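Chapter 7
Choosing a Gripper Without Fooling Yourself

In this chapter
Why catalog numbers rarely agree with your bench
Writing a task list before opening a single box
Fingers, pads and the shape of the gap
What a wrist camera is worth, and what it costs
Scoring a trial so that somebody else could repeat it

7.1 The demo always works

Every gripper ever sold can pick up the block that came with it. The block is the right width, the right weight and pleasantly grippy, and it has been placed by a person who very much wants the sale. Buy the gripper, take it home, offer it a marker pen lying at an angle, and you begin your education.

Chapter 6 dealt with arms, where comparison is fairly civilized. Reach is reach. Payload is payload, give or take some optimism about where the payload is hung. Grippers are messier. Two of them with the same stroke and the same rated force can behave like different species once they meet a curved surface, and the data sheet will have nothing to say about it beyond a cheerful photograph of an egg.

We will follow one comparison through the whole chapter. Its three contestants are the Waltier, a parallel gripper with stiff fingers; the Travumance, also parallel, with fingers that flex along their length; and the Sastine, which curls its fingers inward and looks superb doing it. All three were bolted in turn to the same arm and run by the same controller, a Tawhiri, whose manual we will complain about in Section 7.6. The trials came to 3,055 grasp attempts. Of these, 2,251 ended with the object lifted and held for the full count, 524 ended in a drop, and the rest never closed on anything worth mentioning. Please resist the urge to divide one number by another just yet. Section 7.4 is about why that first percentage, the one everybody wants, tells you so little.

7.2 Pick the objects before you pick the gripper

The commonest mistake in a gripper trial is made before anything moves. Someone unpacks the hardware, gets excited, and grabs whatever is on the desk. The desk turns out to contain three things the gripper is good at and a coffee mug. The mug is quietly dropped from the list after lunch, usually by the gripper.

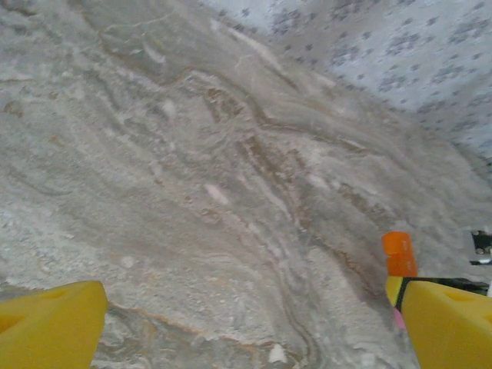
Write the list first. Include the objects your real job involves, a few that resemble them, and at least two you suspect will go badly. Small, slim things deserve a place, because a wide opening is no help when the target has to be met at exactly the right height. So do busy backgrounds. A plain gray mat flatters every vision system, and most kitchens, workshops and offices decline to be plain gray mats. If your camera rides on the wrist, patterned stone or printed cloth behind the target will teach you more in an hour than a week on the mat.

Then fix the starting conditions and leave them alone. Each object gets a set of poses, written down, and every gripper faces the same set. In our comparison the list ran to 167 object-and-pose pairs, and the temptation to skip the awkward ones grew with every page. We gave in once, in March, with the Sastine. The results looked wonderful and had to be thrown out.

7.3 Fingers first, motor later

Buyers talk about force. Fingers do most of the work. A change of pad can rescue a mediocre gripper, and a bad fingertip will embarrass an excellent one. Before blaming the motor, look at four things:

Contact area: how much of the finger touches the object, and where.
Pad material: what it grips well, and what it merely slides along politely.
Tip shape: whether it can get under or beside an object lying flat.
Visibility: how much of the camera's view the fingers take up when open, and again when closed.

The last item gets the least attention. Fingers that fill the lower corners of the view are perfectly acceptable, provided the gap between them shows you what you are about to close on. Fingers that hide the contact point leave your controller guessing, and the Tawhiri guesses with great confidence.

Before reading on, try Exercise 7.1. Choose six objects within reach, write down how you expect a parallel gripper to fail on each, and seal the list in an envelope. You will open it at the end of Section 7.5.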